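Robot Club handout: moving over to the simulator

Right, this half of term we leave the bench alone and work on screen. I know some of you signed up to get your hands on motors (so did I, years ago!), but you can wreck a virtual kitchen as often as you like and have it back in a second.

Your task is called Counter Pick. The arm has to take one named object off a cluttered worktop, lift it clear and put it down somewhere else without knocking its neighbours. Noreen Conneely built the rooms for us over the summer, and she has been very generous with the clutter - ornaments, houseplants, chopstick-sized bits and bobs, the lot. Each pair gets 70 attempts for the final score. Practice runs don't count, so do plenty.

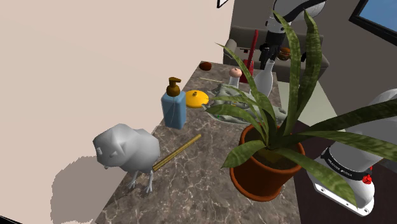
Why do we shuffle the objects between attempts? If everything stays put, your program can simply memorise one path, and it'll fall over the moment something moves.

The vase is a lovely first target but a slippery one to plan for. Wide body, thin neck, so decide early where you want the fingers to close. Come in from straight above, stop short, then go down slowly. Last year Gediminas Pärn and his partner spent weeks on a clever sideways approach, got 16 clean lifts, then switched to the dull vertical one and finished on 59. I was thrilled for them!

Watch out for leaves too. A plant between your camera and the target hides part of it, and your detector may decide the vase is smaller than it is.

For your logbook, please note the seed, the target, the height you stopped at and what went wrong. Cap each attempt at 2,000 steps or the shared machine grinds to a halt and Sumaiya Amarasinghe will come and find you. First logbooks to me by the end of October - scruffy handwriting is fine.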